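Dirnix Sideline Kicking Net
Item no. 3798
$192.00
In stock at Eyvindsson Team Sports
Updated 2026-09-19

Hi, I'm Obadia Mfinanga, and I look after the football pages here at Eyvindsson. I kicked in high school, badly, and I've helped out with kickers ever since, so this is the page on the site I care about most. If it runs long, that's why!

The Dirnix is the net you see on the sideline when the offense crosses midfield and the kicker wanders off on his own to get loose. It has a steel frame, a tall black net with a pocket at the bottom, and two legs that fold out behind. You kick into it from three or four steps away, the ball drops into the pocket, and you do it again until somebody yells your name.

I've been using one since last season, first at practices and then on game nights, and I like it a lot. The older net we sold (the Foritard, if you still have one in the shed) was lighter, and it showed. One good gust and it was lying on its face with a ball under it. The Dirnix stays put much better. On a really windy night I still put a sandbag on each back leg, and you should too. The sandbags are sold separately, which I know is annoying.

Setting it up

The first time took me the better part of a quarter and some words I won't repeat. After that it's quick. The frame poles have numbers stamped on the ends, and you match 1 to 1, 2 to 2 and so on up the sides. Hook the net on at the top corners before you stand the frame up. If you stand it up first you'll need a stepladder or a very tall tackle. The side straps go on last, and don't pull them tight — the net needs some give or the ball comes right back at your shins.

One person can do it, two is nicer. It all goes back in the bag when you're done, though I will say the bag is snug and the zipper likes to grab the net. Fold the net into thirds, lengthwise, then roll it.

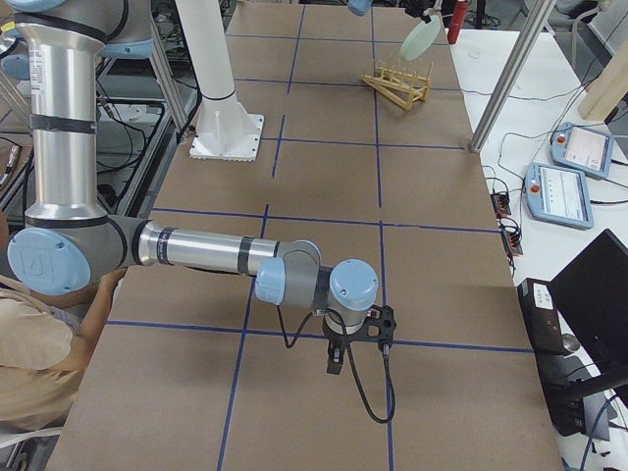
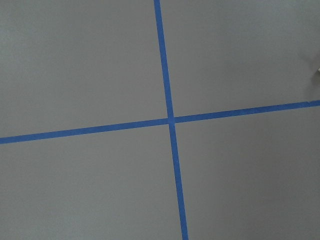
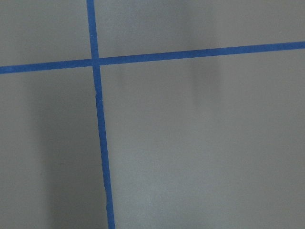 Blue tape laid in crossing lines.

How it holds up

Dirnix rates the net for 3000 kicks. I didn't keep a tally, but ours got used by two kickers and a punter for a full season and the main panel still looks fine to me. The pocket is where you'll see wear first, right where the balls land, and you can buy a new pocket without buying a whole net. The replacement laces on with the cord that comes in the package. Put a movie on, it's slow work.

The paint on the legs chips if you drag it over a track, so please carry it. I also bring it in when it rains. The poles are capped, but water finds its way into anything, and I've had to bang one of the lower joints apart with a rubber mallet after leaving it out for a week.

Which version do I want?

We carry two. The regular one on this page is right for high school and up. The Forura is the smaller one, with a lower frame and a softer net, and I'd go with that for youth teams or for the backyard. A strong varsity kicker will send balls over the top of the Forura, so don't buy it hoping to save a few dollars for your senior who kicks touchbacks. Punters can use the regular net too, as long as they stand in close. If your punter hits it really high, aim him at the middle and make him work on his drop.

Soccer players ask me about it every fall. Sure, it'll catch a soccer ball, but the target area is high and narrow and you'll be chasing the low ones all afternoon. Get a rebounder.

What's in the box

Frame poles, one net with pocket, side straps, four ground stakes, carry bag, instruction sheet. No ball, no holder, no tee. The stakes are for grass only. On turf, leave them in the bag and use sandbags, or your athletic director is going to want a word with you.

Ordering

We had 280 of these come in for the season and they move fastest once the playoffs get close, so if you need one for a certain game, order a couple of weeks ahead. School purchase orders are fine. Send yours along with the item number at the top of this page and the name of the person who'll sign for the box. It's long and heavy, and front offices don't always love having it left at the counter.

Returns are good for 30 days if the net hasn't been kicked into. I can tell!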